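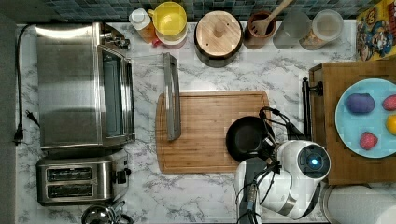 MEDIA RELEASE
For immediate use, March

Mandanura puts its kitchen cell upkeep routine out in the open

Mandanura has today released the full setup and maintenance routine for its Bodin kitchen cell, the single-arm benchtop unit run at the Cletholm workshop. Free to download. No sign-up.

The routine covers the lot: morning start, cable check, gripper clean, joint check, what to do when the arm stops halfway through a job. It runs to 19 pages and was written by the people who do the work, on shift, mostly standing up.

Main points:

Morning start takes 30 minutes. Counter items go back to their marked spots first, then power, then a slow move through each joint with a hand on the stop button.

Cables get looked at before every session. Any loop that can catch on a pan handle or a jar lid gets re-tied. Most of our stoppages last year were cables, plain and simple.

Gripper pads come off and get washed in warm soapy water. Dry them properly. Spares live in the top draw, labelled.

Joint bolts are checked every 211 running hours and marked with paint pen so a turned bolt shows up at a glance.

Three faults get their own page: arm won't wake, gripper won't close, arm drifts off its home position. Each one ends with a number to call if the fix doesnt hold.

Replacement pads and cable ties are supplied by Vandel and can be ordered through the Cletholm front desk. Colour-coded by size, grey is the standard one.

A second version, for cells with two arms, is being written now. No date yet.

Media enquiries: Mandanura communications desk, Cletholm. Phones answered from 9 am.

ENDS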